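Can a Machine Clear the Bench Yet?

Our project asked if an arm could take over one small shop-floor chore: putting parts into the right tray at the end of a shift. We ran 48 trials in June on the Triseck bench.
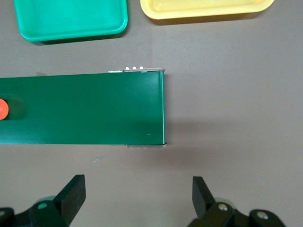 By Gisela Paredes and Rawiri McAlister

The trays stayed at the far side of the table, teal to the left of yellow, with the green housing lying nearer the gripper. Small parts went well. The housing did not — it is long and smooth on top, and the arm dropped it in 14 trials. Santino cleared the same bench by hand in six minutes. We would not hand over the job yet.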